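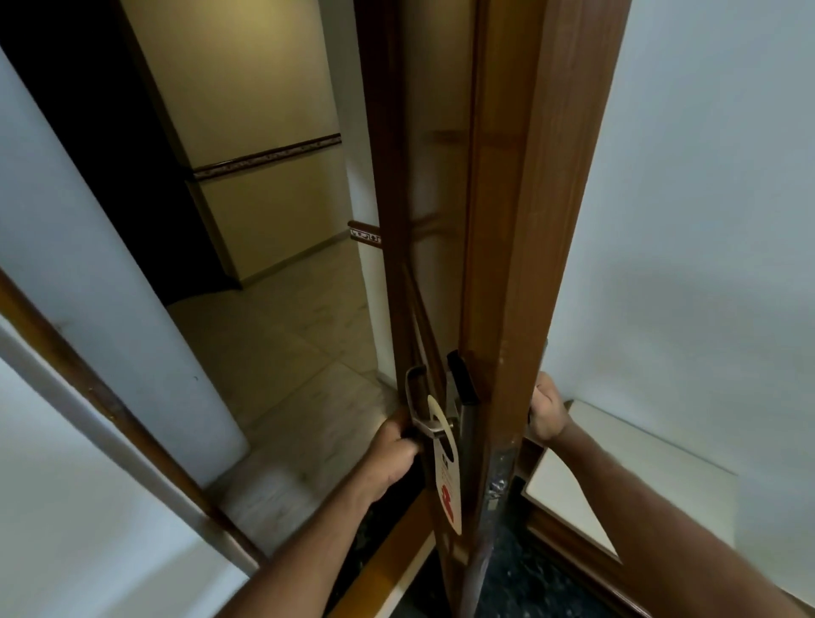
Photo: Utodau Hospitality Services

Hotel group Sesasent is to change the way its staff handle door hangers and guest room doors, following a review of complaints about early morning disturbance. The new procedure will apply to all 602 rooms managed by the group and takes effect in November.

The review was carried out by Utodau, the training firm that has worked with the group's housekeeping teams for several years. It considered 925 comment cards left by guests at two properties, the Poirier and the Gestier. Noise from corridors was the most common complaint, followed by knocks at doors where a hanger was already on display.

Under the revised procedure, staff will check the handle for a hanger before knocking. Where one is in place, the room will be passed over and visited again after 2 p.m. If the hanger is still there at that time, a card will be left at reception and the guest will be telephoned before 5 p.m.
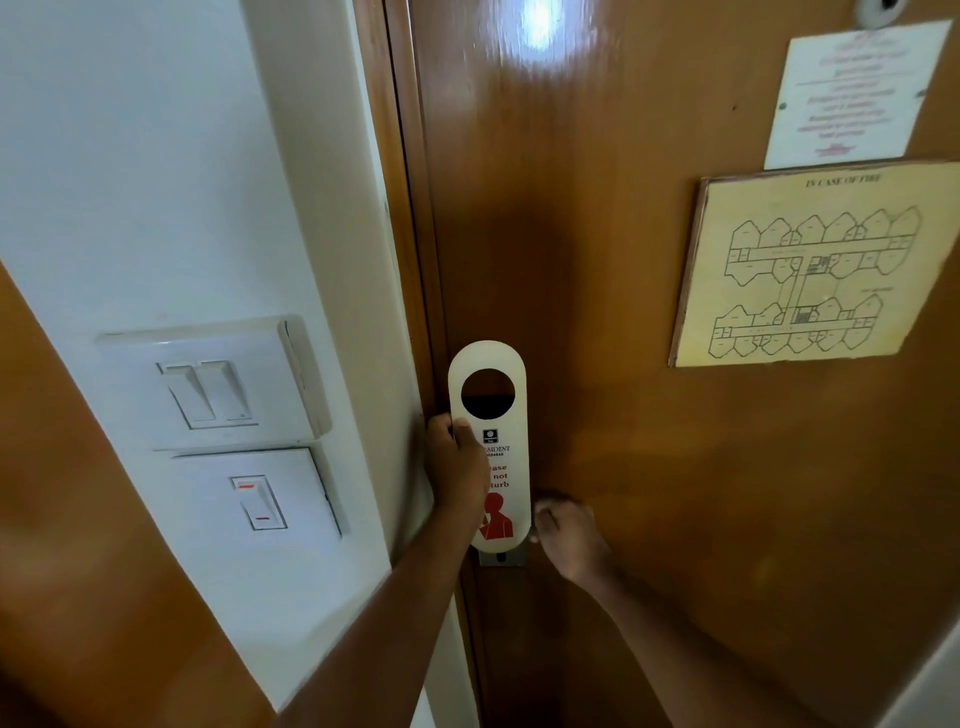
Room checks between stays will also include the door itself. Staff will confirm that the hanger is clean and legible, that it sits securely on the lever, and that the latch closes without the door having to be pulled hard. Doors are to be guided shut by hand at all times - a point which the review found was often overlooked at busy periods.

"Guests judge a night's rest by very small matters, and a door closed with care is one of them," said Teodor Berge, head of rooms at Sesasent. "We have asked our teams to give it the same attention as the bed linen."

Training sessions lasting 20 minutes will be held on each floor before the change comes into force, and 300 replacement hangers have been ordered for rooms where the existing card is torn or faded. Worn latches and loose handles should be reported to the maintenance desk on the day they are found.

Guests who prefer a fixed time for cleaning may continue to arrange this with reception on arrival.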